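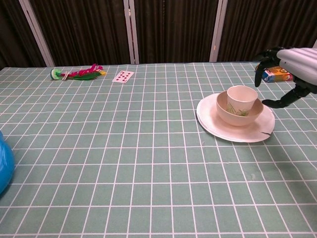
A plate, bowl and cup stacked on a covered table.

Who eats first? Study looks at how strangers share a meal

People who have never met will usually settle on an order for serving food within the first minutes of a meal, and they will do it without talking about it. That is the main finding of a new anthropological study carried out in the port town of Nevell and the inland farming district of Zarkum.

The study, published on January 21, 2019, by the Radwan Institute for Social Research, followed 95 shared meals over two years. Each meal brought together six adults who did not know one another. They were given a pot of food, a set of dishes and no instructions.

The researchers wanted to test an old question in the study of human societies: whether sharing food is mainly a matter of fairness or mainly a matter of rank. Supporters of the first view point to the care that many groups take in dividing food evenly. Supporters of the second say that even where portions are equal, the order in which people receive them shows who matters most.

The results give some support to both sides. In most of the meals the portions were close to equal. The order of serving, however, followed a clear pattern. The oldest person at the table was usually served first, and the person who did the serving nearly always ate last. This held in both places, although the two communities speak different languages and have had little contact in the past.

There were also differences. In Nevell, the person sitting closest to the pot tended to take over the serving. In Zarkum, the job was more often offered around the table and turned down at least once before someone accepted. Several participants in Zarkum later told the researchers that taking the spoon without being asked would have been rude. In Nevell, participants said that waiting to be asked would have held everyone up.

After each meal the participants were interviewed one at a time. Many said they had not noticed any order at all. When asked to describe the meal again step by step, most could then recall exactly who had been served before them.

The authors say this gap between what people do and what they report is the part of the work that deserves more attention. Much of what is known about eating customs comes from interviews, and the report suggests that some of those accounts may leave out habits that people follow without thinking.

The report also lists its limits. All of the participants were volunteers, and the meals were arranged by the research team. People may behave differently in a home, where there is a host and where family ties come into play.

A second stage of the project is planned to begin in October in the mountain town of Bekero. It will look at meals held in private houses and will include children for the first time. The institute hopes to collect roughly 500 interviews before that stage ends.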